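Plelalier hand-held gripper pair: a long review after a winter of use

Reviewed by Ada Bortolotti

I have been meaning to write this up since January, when the second set arrived and I finally had something to compare the first one with. If you run a teaching cell, the kind where a person does the job by hand with a pair of grippers so that an arm can learn it later, you will know how little there is to read about the kit itself. Plenty of people will tell you about the software. Hardly anybody writes about what it is like to hold the things for a whole afternoon, or what you have to tighten afterwards, so I am going to do exactly that, and I hope you'll forgive me if I go on a bit.

I paid full price for both sets and have no connection with Plelalier beyond a few patient emails with their support desk (thank you, whoever you are, for explaining the firmware page to me twice).

What comes in the box

Two grippers, a cable for each, a bag of spare finger pads, two hex keys and a printed card. The card is lovely and clear on wiring and rather thin on everything else. The manual proper is a download, 168 pages of it, and the part you want is near the back under servicing. I printed that section and keep it in a folder by the cell, where it has picked up a fair number of tea rings.

Setting up

Allow a morning. The first time took me longer, mostly my own fault, as I had set the cell up with the cables running to the front and then had to undo the lot when I found I was leaning on them. Run them off the sides of the table. Leave yourself more slack than looks sensible and then fix the slack to the outer framework with soft ties, so the pull never reaches the plug. I used Mellidel ties, which can be opened again, and I have never gone back to the ordinary sort.

Calibration is a matter of closing each gripper fully, opening it fully, and doing that 20 times while the software watches. It is dull but it is quick, and it does work. Do both hands on the same day. Lizeth Giraldo, who shares the cell with me, once did the left before lunch and left the right until after the heating had come on, and we spent a good while puzzling over why the two sets of readings disagreed. I can't swear it was the heating, but we have done them together ever since and the trouble hasn't come back.

In the hand

The handle is a comfortable shape and I have smallish hands, so I was pleased. You wrap your finger and thumb round and it feels natural within minutes. The weight sits a little far forward, and you do notice it in the wrist by the end of a session. Lizeth minds this less than I do. She also tried a Chambi pair at her last job and says they were lighter but had a mushy feel on closing, whereas these give you a good honest bite. 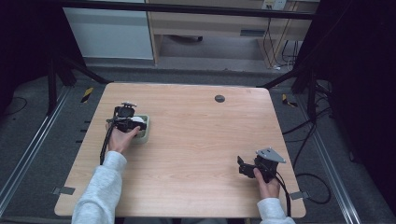 Small containers are my favourite test for any gripper pair, because they show up every bit of slop in the joints. A big box will forgive you; a little tub will not. I like to work with one hand at a time to begin with, lowering the left one over the pale green square container and keeping the right up off the tabletop until it's wanted, and if the fingers are even slightly out of line you feel it straight away as a sort of sideways nudge. A plain table is a great help for this, and I'm very fond of our light wooden one, as dark fingers show up so nicely against it!

Looking after them

My routine is simple enough. At the end of each session I wipe the pads with a barely damp cloth, check the screws on the top plate with a fingertip and look along both cables. Every 200 cycles or so the manual would like you to check the finger joints for play, and I do try. The joints take a tiny drop of light oil (I use Brornico, the one in the little pen) and any extra must come off again or it creeps on to the pads, and then you will be dropping things all day and blaming the calibration.

One proper repair so far. The left gripper on the older set began to stick when nearly shut, and it needed a new joint pin. The part took 3 weeks to come, which was a nuisance, but fitting it was a kitchen-table sort of job. Take a photograph before you lift the cover off. There is a very small spring under there and it would like to live behind your radiator.

Grumbles

The plug is my main one. It's a push fit with no latch, and on a product at this price I would expect a latch. The spare pads are sold only in big packs, and the hex keys supplied are made of something close to cheese, so use your own.

Would I buy them again? I did, so yes, and I'd still steer a friend towards them over anything else I have tried. Four stars, with the fifth waiting for a better plug.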